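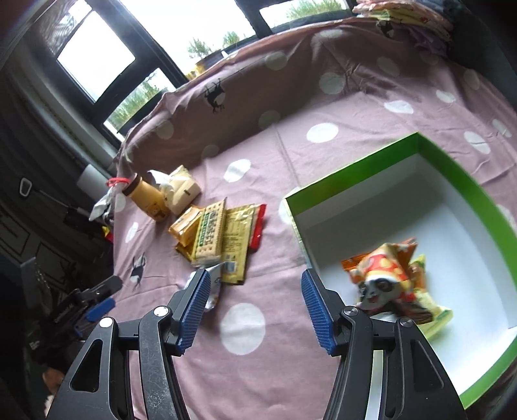

SKOKNESS — Researchers at the Vendeck Laboratory have released results from a study of how robots learn to pack small household goods from demonstrations recorded with hand-held grippers.

The team trained a single control policy on 601 demonstrations made in furnished rooms, working with wrapped snacks and an open box on patterned cloth. In 30 test trials with packages left out of training, the policy placed 78 percent of items correctly.

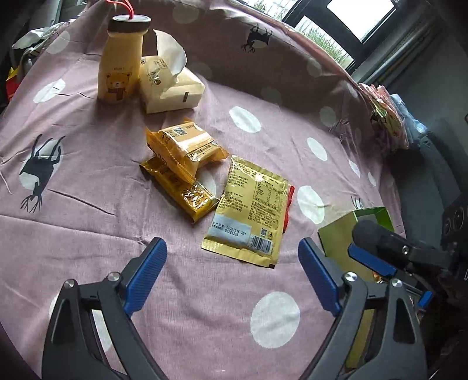
"Soft, shiny packaging on a wrinkled surface remains a hard case for grasping," said Savvas Sotiropoulos, who led the study. "Most of our remaining errors come from thin sachets."

The laboratory will extend the work to partner sites in Lunde and Osberg in May.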